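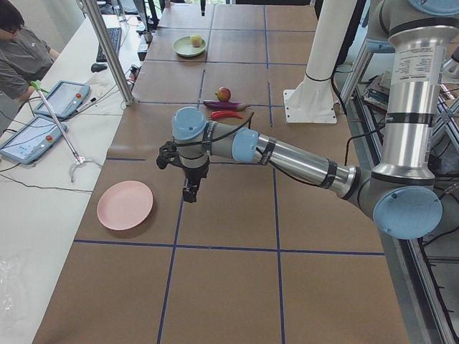 How far apart should the grid lines be on a paper-covered work table?

Wide enough for the largest plate to sit inside one square with some paper showing all the way round. Measure the plate first, then mark the table.

Table layouts – paper and tape
Notes by Ostap Dmytriv, 10 Oct 2026

This page covers one setup: brown kraft paper over a large table, divided into squares with dark blue tape. The tape runs lengthwise and crosswise. A round pale pink plate is set near the left edge, just above a tape line. A light green plate with a small yellow fruit on it takes the farthest square.

Materials
Kraft paper from Fimero, 600 mm roll. Two widths are needed for this table, overlapped by 8 mm. The tape is from Helano and lifts off the paper cleanly if pulled back slowly at a low angle.

Marking out
Run the long strips first. Mark the crosswise positions in pencil on both long sides, stretch the tape between the marks and press it down from the middle. Squares of 200 mm are enough for side plates; dinner plates need more.

Wear
A sheet lasts about 9 weeks. Corners go first. Replace the whole sheet when the overlap starts to curl – patches leave a ridge, and plates rock on it.

Previous layout: Preler, April. Plain paper, pencil lines only.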